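December 14, 2025

Kitchen swap shelf comes back to Brurneo

Good news for anyone with a drawer that won't close: the kitchen swap shelf at Fallo is open again, and this time it's staying through the winter! I stopped in on the first morning (meaning to drop off one box and leave) and came home with a cake pan, two mugs and a cheese grater I'm pretty sure I gave away in October.

It works the way it did before. You bring clean kitchen things you don't use, you put them on the big table, and you take whatever you like. The limit is 23 pieces per household, which sounds like plenty until you start emptying cupboards. Fallo says 894 pieces changed hands during the fall round, and they'd love to see more plates and bowls this time, plus anything you drain pasta in, as those were gone in no time.

There's a new corner for pantry stuff too, so sealed jars and bottles are welcome if the date is still good. Knives go to the front desk, please, and no nonstick pans with scratches. Parking on Sterkitano Street is free for 40 minutes, which was just enough for me and my overstuffed tote bag.

I do have a soft spot for the greens. A mint-green colander and a little round plate in nearly the same pale shade, on a white tabletop – how do you leave those behind? The bigger grayish-mauve plate is lovely as well, ketchup bottle and all. 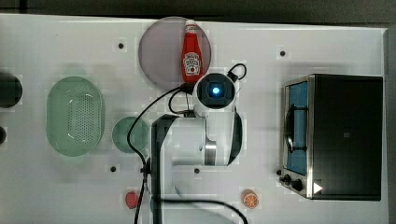 M. Tuominen

Drop-off is at the side door from ten until four, and the shelf closes for the holidays after next week. If you have extra cardboard boxes, bring those along too, they're down to their last few.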